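Wasthorpe Shared Kitchen Working Group
Minutes of the meeting held November 12, 2018
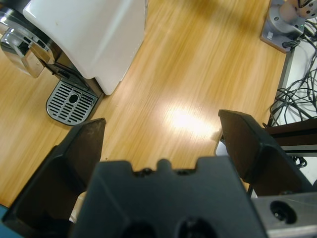

Fig. 1. Coffee machine and drip tray, table position.

Present: Rhun Trevor (chair), Yogesh Tiwari (minutes), one representative each from Cadwaladr and Asance.
Apologies: Gandari.

1. Minutes of the previous meeting
The August minutes were approved with one correction. Item 4 should read "descaling powder," not "descaling tablets."

2. Coffee machine: location
The machine with the white casing stands directly on the wooden table. R. Trevor asked whether it should go back to the counter by the sink. Y. Tiwari reported that the counter outlet is shared with the kettle and the breaker has tripped twice with both in use. The Asance representative preferred the table, as people can get to the machine from more than one side. Agreed to leave it on the table until the outlet is looked at.
Action: Y. Tiwari to get a quote for a second outlet.

3. Drip tray
Complaints have been received that the tray is not emptied. The tray is gray plastic with a slotted grate and a drain hole. Grounds collect in the slots and are not removed by wiping. Agreed procedure: lift the tray out level, empty it into the sink, brush the slots under running water, dry the underside, replace. To be done at the end of each working day by the tenant on the rota. Cadwaladr asked that the tray not go in the dishwasher. Agreed.

4. Table surface
Two pale rings were reported at the window end of the table. The wood was last oiled in August. R. Trevor proposed a mat under the machine. Cadwaladr objected that water would sit under a mat unseen. No decision. The table is to be wiped along the grain with a damp cloth only. The spray cleaner under the sink is for the tiles.

5. Descaling
The log shows 152 cups since the last descale. Current practice is to descale at 500, which the Cadwaladr representative considered too long for the local water. Interval reduced to some 100 cups on a trial basis, so a descale is now due. The chrome parts are to be wiped with a dry cloth afterward.
Action: R. Trevor to descale and restart the log sheet.

6. Supplies
Filter papers are not needed for this machine and will be taken off the order. Spending limit for kitchen supplies stays at $80 a month. Asance noted that the last two receipts were not filed. Receipts go in the folder, not the drawer.

7. Other business
Gandari sent a written request for a second shelf in the refrigerator. Held over, as no one from Gandari was present.

Next meeting: date to be circulated by Y. Tiwari.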